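3.2 Materials and Table Layout

The ring task used a three-peg puzzle of the Tower of Hanoi type, chosen from the classroom stock held at the Tommont site. Earlier work by our group (Were and Li, the Zadport report) had relied on a plain set in a single color, and children often described a ring as "the big one" or "the next one" without it being clear to the scorer which ring was meant. A colored set removed most of this trouble. A child could say "purple" or "orange" and the note taker could write down the same word.

Each session began from a partly built layout. Some rings were already on the pegs and others lay loose on the table, within easy reach of a seated child. We preferred this to the usual starting position, in which all the rings stand on one peg, as our interest was in how children deal with a job that somebody else has left half done. The layouts were set by hand before the child came in. Small differences in the placing of the loose rings were allowed, provided that no ring touched the board.
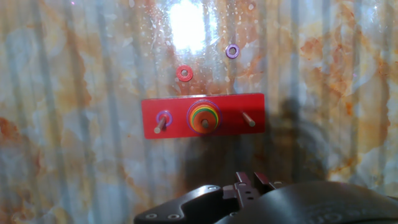 Figure 1. Ring puzzle with two loose rings, one purple and one red, beyond the long side of the red board. The middle peg carries the main stack, with an orange ring on top.

The same tabletop was kept for all sessions. Its marbled pattern of orange, white and blue-gray was busier than we would have liked, and Yin raised the concern that a ring might be harder to find against it. A short check was therefore run before the main study. Children were asked to hand over a named loose ring, and 12 of them did so with the layout described here. No child asked for the instruction to be repeated, and the table was kept.

Glare was a second concern. The surface is glossy and reflects the overhead light as a bright patch. Loose rings were to be placed clear of the brightest part of it, and the note taker checked this from the child's chair, not from the side of the table.

Color names were fixed in advance. Red was used for both the board and the rings of that color, so the instruction always included the word "ring" or "board." Where two rings shared a color, as with purple, the child was asked to point. Qian and Dong scored these cases separately from the spoken ones, and the two sets of scores are reported apart in Section 4.

Sessions were held in November and lasted no longer than 30 minutes, including the greeting and a short break. In all, 83 sessions were scored. A further 2 were dropped when the child chose to stop. Children who wished to go on playing after the task were allowed to do so, and nothing done in that time was scored.

A layout was accepted for use when the loose rings lay flat, the stacked rings sat around their pegs, and one peg was left free of rings. The free peg gave the child an open place to work and was not mentioned in the instruction.

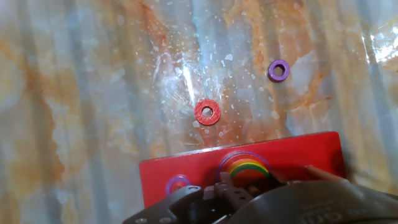
3.3 Procedure

The note taker read the instruction once, at normal speaking pace: "Someone started this. Please finish it the way you think it should go." No target arrangement was shown. Timing began at the first touch of any ring and ended when the child said that the work was done.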